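Vatosness Home Services, Te Moana branch
Workplace safety checklist with comments: bedroom work with hand-held grippers
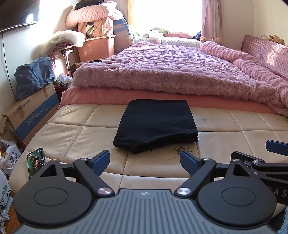

Inspection date: November 11, 2022
Area: customers' homes, bedrooms and linen storage
Work covered: folding, sorting and putting away clothes and bedding by hand-held gripper, for teaching the Turnara folding arm
Previous inspection: none for this kind of work. The old housekeeping checklist was used until now and several lines on it no longer fit.

Marks used: OK, ACT (action needed), N/A.

1. Before starting

1.1 Customer has been told that the work is recorded and has signed the sheet. OK
Comment: The sheet is kept in the van folder. Two copies lacked the address and were sent back.

1.2 Phones and other screens turned off or moved out of the work area. ACT
Comment: A phone with its display on was lying on the same padded surface as the cloth being folded. Screens can show private messages and faces. Staff should ask before moving a customer's phone. If it belongs to staff, it goes in the bag.

1.3 Floor clear along the route between the door, the bed and the work surface. ACT
Comment: Plastic bags lie low along the wall beside a long cardboard box that is leaning there. With a gripper in each hand, staff look at the finger pads and not at their feet. Move bags with the customer's agreement, or choose another side to stand.

1.4 Stacked items stable. ACT
Comment: A storage bin in the corner has a fabric bag on it, a bundle of bedding on that, and a flat bag on top. Staff should not take anything from a stack like this with the grippers. Take it down by hand first.

1.5 Hanging cables noted. OK
Comment: One thin cable below the wall television. It is to be kept in mind when shaking out sheets.

2. Equipment

2.1 Finger pads clean, flat and firmly attached. OK

2.2 Screws and pivot caps checked for looseness. OK
Comment: Checked with the small driver in the kit. The kit at the branch has no spare screws. ACT on stores.

2.3 Jaws open and close without sticking. OK

2.4 Weight of gripper comfortable for the person using it. ACT
Comment: Most complaints are in this section. Staff who used to fold with bare hands report sore thumbs and wrists by the afternoon. Those who change hands do better, but a pair of grippers leaves no hand to change to. Breaks are now every 48 minutes on the timer and must be taken away from the bed.

3. Working position

3.1 Work surface at a suitable height. ACT
Comment: Much of the folding is done at the foot of the bed, on a bench or whatever the home has. These are often too low. Staff may kneel on the mat or ask to use a table.

3.2 Glare. ACT
Comment: Strong sun through the bedroom window, with bright patches on the wall and headboard. Ask to draw the curtains part of the way. Dark cloth is hard to judge against a pale surface in that light and people lean in to see it.

3.3 Customer's furniture protected. ACT
Comment: There is a tangle of black pen marks on the cream upholstery near the cloth. Existing marks must be written on the arrival form before work begins. No entry was found for these.

4. Changes to the job

4.1 Staff understand what the recordings are used for. OK
Comment: All could explain it. Several asked whether the arm will replace the folding rounds. The branch answer is that rounds stay as they are until the end of December and will then be reviewed. That should be given in writing.

4.2 Targets do not encourage rushing. ACT
Comment: The target was set by Clemeler at 3000 folds for the branch. The count stands at 689. Poor folds are counted the same as good ones, and staff said they had been repeating quick folds on small items to catch up. The pay bonus should not depend on the count.

4.3 Experienced housekeepers consulted on method. ACT
Comment: Consulted once, over two hours. They pointed out that thick blankets should be folded by two people. This has not reached the instruction card.

4.4 Injury and near-miss forms available. OK
Comment: Forms are in the van. None filled in so far, although sore wrists were mentioned freely in talk. Soreness counts and should be written down.

Items marked ACT go to the branch manager. Sections 2.4 and 4.2 to be dealt with first.

Related checklists
Van loading and lifting
Lone working in customers' homes
Linen trolley, monthly check
Turnara folding arm, charging and storage

Vatosness Home Services, Te Moana | Contact the safety desk | © 2022 Vatosness | Back to top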